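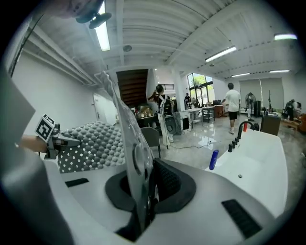
Planning software that promises to teach machines household chores from human demonstrations has reached version 2, and its maker says the biggest problem is now behind it. The published numbers leave room for doubt.

Ginura, which sells motion planning and perception tools to robotics labs, released the update to its Grirura package in June. The company says the new version can take recordings made with hand-held grippers and turn them into arm trajectories with no manual clean-up, including for bathroom jobs such as picking up and moving a bath mat.

That last claim will catch the eye of anyone who has tried it. Soft goods are a headache for planners. A bottle has one shape and a mat has as many as you care to give it, and software that tracks the corners nicely in one recording can lose them in the next when the sheet folds over on itself.

According to the release notes, the company started with 2,403 demonstrations collected at its Dradivside site. After the software's own filter had been through them, 1,010 were left. The rest were rejected for lost tracking, poor timing between the left and right hands, or paths the planner judged an arm could not follow.

Put another way, the package threw out more than half of what people recorded for it. Ginura calls this “automatic curation” and lists it as a feature. Labs paying demonstrators by the hour may see it differently.

The tracking relies on printed square markers fixed to the grippers, a cheap and well-understood method that works as long as a camera can see them. A big floppy item held between two hands is pretty much the ideal thing for hiding a marker. The notes say the new version “bridges” such gaps by estimating where the gripper went, but give no error figure for the estimate – a strange thing to leave out when the path is the product.
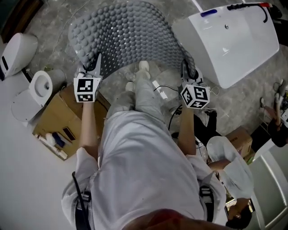 A bumpy grey mat is held up between two hand-held grippers fitted with marker cubes.

Timing is the other sore spot. Two-handed work needs both recordings lined up closely, and earlier users complained that the left and right streams drifted apart over longer takes. Ginura says it has rewritten the synchronisation code and that a typical take is now ready for planning in about 37 seconds. It doesn't say on what hardware, or how long a typical take is.

Nor is there much on how the finished trajectories perform. The company's demonstration reel shows simulated arms following the planned paths, with a mat that behaves itself rather well. Results on a physical arm are promised in a later note, with no month attached.

Grimshaw, a rival toolkit used by several smaller labs, takes the duller approach of flagging doubtful segments and leaving a person to decide. It is slower, and its interface is nobody's favourite, but users can at least see what was dropped and why. Grirura's filter gives each rejected recording a single score and a one-word label.

Ginura says a fuller rejection log is “under consideration”. Existing customers get the update at no charge, while new licences are priced on request.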